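Dicas da oficina: o que o clube aprendeu a dobrar camisetas com dois braços

Voltei! Fiquei devendo este texto desde novembro, quando a turma do clube de robótica da escola resolveu que o projeto do semestre ia ser dobrar roupa. Minha mãe riu muito quando contei (ela dobra uma camiseta em três segundos, de pé, falando ao telefone). Mas vão aqui as dicas que anotei no caderno, e metade delas serve também pra quem só quer arrumar a gaveta.

Comecem com uma camiseta lisa, de uma cor só e sem estampa. A gente tentou primeiro com uma do time da escola e a borracha da estampa grudava nela mesma a cada dobra. Camiseta de malha macia, já lavada muitas vezes, deita melhor na mesa.

Mesa clara ajuda quem olha e ajuda a câmera, só que suja num piscar de olhos. Passem um pano seco antes de cada rodada, vale até rolinho de tirar pelo.

Fita nos dedos da garra! Plástico liso escorrega na malha que é uma beleza. Testamos elástico de escritório, luva de borracha recortada e fita, e ficamos com a fita. Estiquem bem na ponta e troquem quando começar a levantar aba, que aba solta engancha na costura. O rolo da Jonent rendeu o semestre inteiro e ainda sobrou pra remendar o cabo da vassoura.

Na hora de pegar o tecido, mirem na bainha. A bainha é mais grossa, tem costura, dá onde segurar. No meio do pano a garra pega duas camadas ou não pega nenhuma. Em casa é igual, experimentem levantar a camiseta pela bainha e vejam como ela cai mais reta.

Quanto à ordem: primeiro as mangas pra dentro, por cima do peito, depois alisar a parte de baixo, e só então dobrar o corpo. O Tanner Melnyk queria começar pela barra, teimou uma tarde inteira, e a manga sempre escapava pro lado. Ele agora defende as mangas primeiro como se a ideia fosse dele.

Outra coisa, vão devagar. Baixamos a velocidade para 50 por cento e paramos de arrastar a camiseta pela mesa. No nosso registro, em 100 tentativas, 82 terminaram com uma dobra que a professora Gunhild aceitou. Ela é exigente, manga torta não conta.

E prendam os fios dos servos com folga! Fio esticado demais puxa o conector quando o braço vira, fio solto demais passa por cima da roupa. Uma voltinha em cada junta resolve.

Bainha na ponta dos dedos com fita, e as mangas já cruzadas sobre o peito:

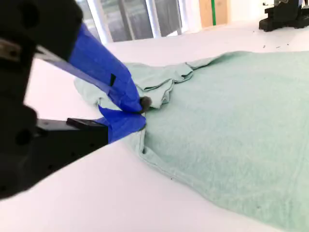
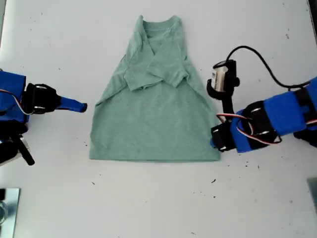
Akua Frimpong

Ainda quero testar toalha de rosto, que em teoria é mais fácil (é um retângulo, gente!), e calça de moletom, que me dá um certo medo por causa do elástico. Se alguém aí já tentou com meia, me conta como fez pra achar o par. O encontro do clube continua no sábado de manhã, na sala da bancada comprida, e quem quiser aparecer pode trazer uma camiseta velha de casa. Só não tragam nada com botão por enquanto.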